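Home | Reviews | Bedroom | Kitchen | About

Vornlow sheet set, queen

Nuria Arrieta
Apr 7, 2019

I bought the Vornlow set in August, so it has been through a winter of weekly washing. It cost $115 for a fitted sheet, a flat sheet and 2 pillowcases. I paid for it myself.

The fabric is a plain cotton weave with a dry, slightly crisp feel. It was stiff out of the package and took four washes to soften. The label claims 600 thread count. I can't check that, and the sheets feel lighter than the number suggests.

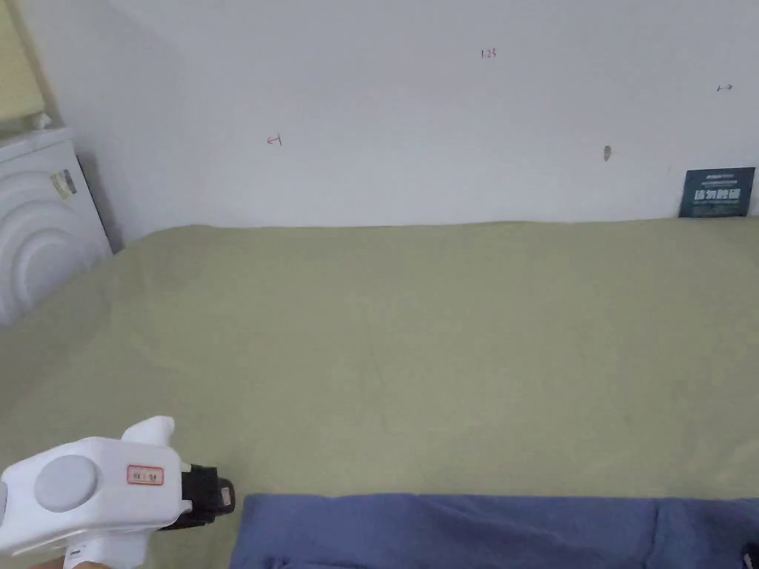
Fit is the best part. The elastic runs all the way around, and the pockets are deep enough for my mattress with a thin topper on it. My old Nastgate sheets came off one corner most nights. These have come off twice, both times when I put them on sideways – the long side isn't marked, and it should be.

They sleep cool. In January I wanted a second blanket. If you like flannel, look elsewhere.
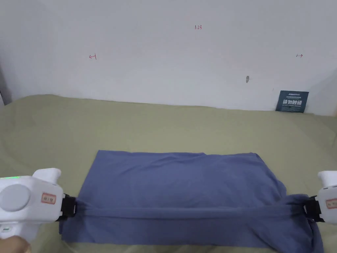
Pilling is light and only down by the feet. One pillowcase hem came loose in the third month, and I sewed it back. Vornlow answered my email in a week and offered a discount code, but I would have preferred a new pillowcase.

I would buy the set again on sale. At full price the Cakach percale is close enough that I'd go by color.

Recent reviews
Cakach percale sheets
Oyelaran wool topper
Nastgate pillow, firm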